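The Second Fold

The work instruction for cloths was two pages long before Gradanance came, and I had written both of them. It covered five sizes of cloth and said which drawer each one went in. Under "Method" it said: fold neatly.

Piltasero let furnished flats in Plundau by the week and the month. I was responsible for the written procedures, the chemical store and the key register. Irena Głowacki ran the cleaners. She had done so since before the company had written procedures, and she regarded them as something that happened in my office.

The contract with Gradanance was signed in May. They were building a machine called the Bakalis, which was to make beds, clear surfaces and fold small linen. It had two arms and a wheeled base. We did not see it for a long time. What we saw were the hand tools, delivered in grey cases with foam cut to shape. Each was a gripper with two fingers, a camera and a handle. A cleaner held it by the handle, closed the fingers with a squeeze and did the task with it, and the camera kept what it saw. The recordings went to Gradanance at the end of the shift and the Bakalis was trained on them.

I rewrote the instruction. Version 2 ran to eleven pages. It said that a cloth was to be laid flat on the bed, long edge towards the operator, gripped at the corner, lifted, carried across and released. It said that the pads must be wiped between rooms. It said that bare hands were not to enter the working area during a recording.

Irena read it standing up.

"Which hand holds the corner down?" she said.

"Neither. You use the gripper."

"With one gripper the cloth comes along with it. You need something to hold it down."

I said I would ask. Gradanance replied in two days. The operator should lift higher and move more slowly, and the weight of the cloth would hold it down. Irena tried this with a bath towel and it was correct. She tried it with a glass cloth and it was not. I added a table of cloth weights to section 4.

The flats chosen for recording were the ones between tenants. Each cleaner worked with a partner, who reset the bed after every attempt and otherwise kept out of the way. Section 6 gave the partner a place to sit, beside the bed near the corner of the mattress, and a rule against talking. The microphone was switched off in any case. The rule was there because the first week's recordings had been slow, and Gradanance believed the cause was conversation.

Urmila Sisodia was made a partner. She had a bad shoulder and had been off beds since the winter, so the work suited her. She was also the best folder in the company. A fitted sheet folded by Urmila could be stacked on its edge. This was known to everybody and recorded nowhere, and when I drew up the rota I put her down to reset the cloths for people who folded worse than she did.
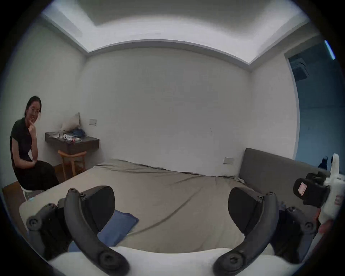
Cloth folding with the hand gripper, one operator and one partner

The target was 300 attempts a week from the whole team. An attempt counted if it started with the cloth flat and ended with the cloth folded and released. A cloth that slid off the bed did not count. A cloth that was dropped and picked up again counted, and was marked as a recovery, and recoveries were paid slightly more. I pointed out to Gradanance that this would produce dropped cloths. They said they were aware of it and that they needed dropped cloths. I asked whether the operators should be told. They said that would make the drops unnatural.

The operators worked it out from their payslips within a fortnight.

I should set down what changed on the ordinary side, as nobody at head office asked for it. The cleaners doing recordings were taken off the main rota for half of each day. The others covered their flats. A standard turnaround had been ninety minutes for a pair, and it stayed at ninety minutes on paper. The people left on the rota began to skip the insides of ovens. Complaints about ovens went up. Irena brought me the complaints in a plastic wallet and put it on top of Version 2.

"These are from your machine," she said.

I logged them under "Ovens".

There was a second change, which I noticed later. People who had been on the gripper for some weeks folded differently when they put it down. They lifted higher. They moved one hand and kept the other behind them. I saw this in the linen room, where two of the younger cleaners stood side by side doing pillowcases with one hand each, and neither of them was recording anything. The stack was straight enough. It took them nearly twice as long.

Urmila had not picked up the habit because she had not held the tool. She had only watched it. She had seen, by her own estimate, more bad folds than anyone alive, and she had begun to keep a notebook. She showed it to me once. It was arranged by fault. A cloth could be short on the first fold, twisted in the carry, let go early, or let go late and dragged. For each she had written who did it and what came just before. With most of them it was the wrist. With one man it was breathing out.

I asked if I could use the list in Version 3.

"Will it have my name on it?"

I said that procedures did not carry names, apart from the approver's.

"Who is the approver?"

I was the approver. She put the notebook back in her bag. I did not raise it again for a month, and in that month I tried to write section 7, "Common Faults", from memory. I got as far as letting go early.

The Bakalis arrived on Monday, July 22, 2019, in a van with a tail lift. Two engineers took it up to a second-floor flat in the goods lift and spent the morning on the wireless connection. In the afternoon the whole team was asked to come and look. We stood in the hall and along one wall of the bedroom. The machine rolled up to the bed, lowered one arm, found the corner of a cloth and folded it. It lifted high, moved slowly, and let go. Then it folded it again the other way and stopped.

There was some clapping. The engineers reset the cloth and ran it again. On the fourth run it made the first fold, carried the corner over for the second, and dropped it short of the middle. It waited. It went back, took the corner and laid it where it should have gone.

"It dropped that on purpose," said Irena.

One of the engineers said that it could not do anything on purpose. It had dropped the cloth and recovered, and recovery was a strength of the model.

"It wants the extra," she said, and several people laughed. The engineer wrote something down.

Urmila had watched all four runs from the window. She said, to me and not loudly, that the first fold was Irena's and the second fold was the man who breathed out. I said the machine did not breathe. She said no, but he stopped before he did it, and so did that. I watched the fifth run. There was a pause ahead of the second fold, in the air, with the corner held up over the bed. It lasted about as long as a breath. I had taken it for calculation.

I put it in an email to Gradanance that evening, with a description of the pause and a suggestion that it could be removed. They asked how I had identified it. I wrote that a member of staff had observed it. They asked which member of staff, and whether she would be available two days a week to review recordings, at their rate, which was higher than ours.

That email was in my inbox from the Tuesday until the Friday. The rota was already short. There were 22 flats turning over at the weekend and the ovens were still on the log. I drafted a reply saying that the observation had come from the team as a whole. I read it through for spelling. Then I deleted it and went down to the linen room, where Urmila was putting the one-handed stack to rights with both of hers.

She read the email on my telephone, holding it a long way off.

"Two days," she said. "And the other three?"

"Partner. As now."

"Put me back on folding for the other three. My shoulder can do cloths."

I said I would need to amend the rota. She said I should amend it, then. Version 3 went out the following week. Section 7 was four pages, arranged by fault, and at the foot of the last page, under the line for the approver, I added a line that the template did not have. The system rejected the document twice for an unrecognised field. I printed it and filled the line in by pen.

Irena found a mistake in the table of cloth weights the same afternoon.

857 views
22 comments
Shared 170 times

More short fiction
The Night Shift at the Lock
Inventory of a Closed Bakery
What the Lift Engineer Heard
Instructions for the Spare Key
A Replacement for Mr Dunmore's Bell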